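I'd been meaning to get over to Lindska for ages, so when the shared workshop there put up a notice for its October open afternoon I was on the first bus that went anywhere near it (two changes, and a long wait outside the garden centre at Histum).

The place is an old dairy behind the Wynne road. You go in past the bikes, sign a book, and then you're among the lathes with a paper cup of very strong tea. I was shown the laser cutter and the kiln, and I liked both, but I'd come for the robot and I'm afraid I wasn't very good at hiding it!

It's a group build, and it's called Cluvmont. Six members have been at it for four years, mostly in the evenings, and the whole thing has cost them more than 2,000 pounds so far, with a good part of that going on the hands. They talked about the hands a lot. The first pair were printed upstairs and kept snapping at the thumb, and there's a biscuit tin of the broken bits which gets passed round to visitors like a family album. The arms gave less bother, apart from the wiring at the wrists, where the joints are still open because somebody always needs to get back in there with tweezers.

What they're working on now is small parts. I'd assumed a robot would be tested on something grand, lifting a crate or pouring a pint, but no, it's pegs and blocks on a board, and I ended up watching for most of an hour – far longer than I gave the kiln. There's a knack to picking up a thin peg that I'd never thought about. Grip it too near the end and it swings, too hard and it pings off under the bandsaw. I had a go with my own fingers in thick gardening gloves, which they keep there for showing people the problem, and I dropped the lot.
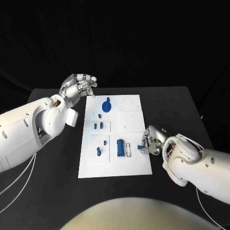
I put a short version of this on our village page and had a reply by teatime from someone who'd been along in the spring. In those days, they wrote, the left hand shook so badly that the group had taken to clamping the arm to the bench, and they wanted to know if the cure had been new motors or just better code. Bit of both, as far as I could follow. New motors first, then weeks of fiddling with the settings.

They're open again next month from six o'clock. Bring change for the tea, and wear something warm because the heater only does the lathe end.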